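Shared continuity is a cost, and studios should count it

By Ronja Nygård
02/06/2015

The argument for a shared film universe is usually put in terms of audience loyalty. Viewers of one series are expected to follow a character into the next. Less attention goes to what the arrangement does to a script.

Take Mustgate, the second of the Skandik superhero films. Its running time includes three scenes whose only function is to place objects needed by Starnumwood, due in September. Remove them and the plot is unaffected. The villain's motive, by contrast, gets one line of dialogue.

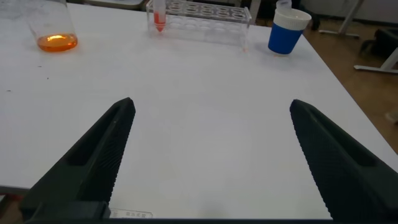 What the comics did differently

The Pyo comics ran for 400 issues with a loose continuity. Writers contradicted each other, and an editor's footnote dealt with the worst cases. A reader who missed a year could start again with any issue. Film has kept the cross-references and dropped the tolerance for error.

Anouk Van Leeuwen has argued that the comparison is unfair, as a monthly title can correct itself in four weeks and a film cannot. I accept the point about timing. It supports fewer links between films, though, and she uses it to ask for tighter planning. 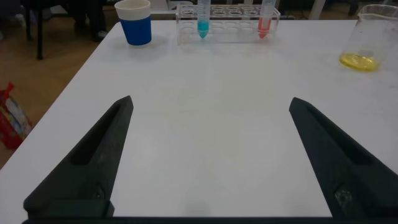
Tighter planning also fixes the cast years ahead. A supporting part that works well in Mustgate can't be enlarged if the next two scripts have already sent the character elsewhere. The same applies to a part that works badly.

My preference is a simple limit: one reference per film to any other, placed after the credits.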